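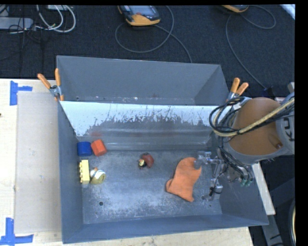

Slide 1. Front bin with blocks, toys and the orange cloth, gripper at the cloth.

Speaker notes, Costel Lazăr
Collecting picking examples with two bins
Mellville, November 6, 2025
Slot is 20 minutes, questions after. Leave slide 1 on the screen while people sit down.

Opening

Good afternoon. My name is Costel Lazăr and I work at Kitedel, in the group which prepares the examples for the picking model. Apinya Nakpan built the recording software, and she is in the second row, so the difficult questions can go to her.

I will speak very little about the model today. My subject is the work before the model: what we put in the bin, how we record, and what we throw away.

Slide 1, the bins

Two metal bins, one behind the other, and clamps where they meet. We had a long period without clamps. When the fingers push on a wall, the bin moves a few millimeters, and after one hour it is in a different place than in the morning. The recordings from that period look fine when you watch them one by one. Together they teach the model that the wall is a soft thing.

(Point to the two clamps, orange handles.)

The task is simple to say. Take an object from one bin, put it into the other bin. When the first bin is empty, we do the same in the opposite direction. In this way a person does not have to fill the bin again after each round, and the objects land in positions that no person would choose. When people arrange objects by hand, they leave nice spaces between them. I do it also.

Pause here. Ask who in the room has collected data by hand.

Slide 2, choosing the objects

Go back to slide 1 for a moment if the room is small.

We mix hard and soft things in the same bin. The blocks are easy to understand, they have flat sides and they keep their shape. The toy brick with studs is less easy, because a fingertip can stop on a stud. The cloth is the object I like most and the operators like least. It has a new shape every time, so "grasp from the side" has no clear meaning for it.

Also look at the left part of the bin. The blue block and the yellow brick are close to the wall, and there are other things beside them. A finger needs room to go down, and near a wall there is not much. In our first plan we counted only the object type. Now we also write down if it was near a wall, in a corner or free on the floor.

Slide 3, one example

One example begins with the hand open above the bin and ends with the hand open above the other bin. Everything between is kept, including the slow parts. In April we tried to cut the waiting time out automatically. The model became fast and nervous, and it closed the fingers before they were around the object. We put the waiting time back.

The present set has 3,450 examples. They were recorded on 26 working days, with 2 operators who changed places at lunch.

(If somebody asks about the cost per example: I don't have permission to say it. Offer to speak about hours.)

Slide 4, failures

We keep failed grasps, with a label. The label is written by the operator at once, by pressing a key, and a second person checks it later from the video. They disagree more often with the cloth than with the blocks. A typical case is when the cloth is lifted by one fold and a part of it still touches the floor of the bin. Is it lifted? We decided no. Probably yes would also be possible, but you must choose before you begin and not in the middle, as we did.

Play the Zumport clip, no sound. If it doesn't start, skip it.

Slide 5, what I would change

Write the rules for labels first. Fix the bins on the first day. Change the objects every week, also when the operators have just become good with the old ones.

I would also record the empty bin every morning. The floor of the bin gets scratches, and the camera sees them.

Last slide

Thanks to Apinya, and to the people at Prasertsri who lent us the second bin. The address for the label sheet is on the slide, please wait until everybody has copied it.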